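Ticket 2431
Site: Grustville
Opened by: Nnamdi Ogunleye
Date: 1/12/19
Product: Sito hand-held gripper
Subject: Fingertips closing late during visitor demo
Status: Resolved, please leave open until the June visit

Hello all, and thank you for picking this up so quickly. I'm putting everything in one place so whoever reads it next doesn't have to dig through my emails, and I do apologize in advance for the length!

We had the visitors from Strand in to see the Sito. The plan was a short talk, then a demonstration of picking up light, awkward things, and then letting anyone who wanted to have a go themselves. The talk went fine (they were a lovely group, full of questions). When we got to the demonstration, the fingertips were closing a beat after the trigger was pulled. It wasn't much, but you could feel it, and one of the guests very kindly asked whether it was meant to do that.

What I tried, in order:

Restarted the gripper. Same delay.

Swapped the cable for the spare in the Kallar case. Same delay, so I put the original back.

Checked the response setting. It was at 400, and our sheet says 100 for demos. I'm fairly sure that was left over from the slow-motion practice we did before the visit, and I should have looked there first.

Set it back to 100, restarted, and tried it again by the desk with the flowers.
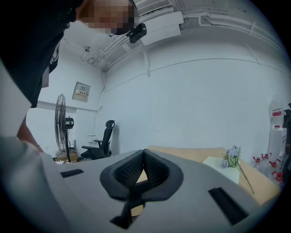 Sito at the demo desk, fingertip pads toward the room.

After the change I ran 5 open-and-close cycles with nothing between the pads and the delay was gone. We carried on with the visit, and everybody who wanted a turn got one. The flower stem is still the hardest thing we ask people to pick up, and I'd like to keep it in, as the guests enjoy it so much more than the foam blocks.

Reply from support: Thanks, Nnamdi, that all makes sense. The setting is saved when the gripper powers down, so a restart won't clear it. Could you send the log from that session when you have a moment? We'd like to rule out anything else.

Reply from Nnamdi: Log attached, and thank you again. It's a big one, over 400 lines, but the demo part is near the end. I've also taped a note inside the lid of the case with the right setting on it, and I'll run the cycles again before the June group comes in.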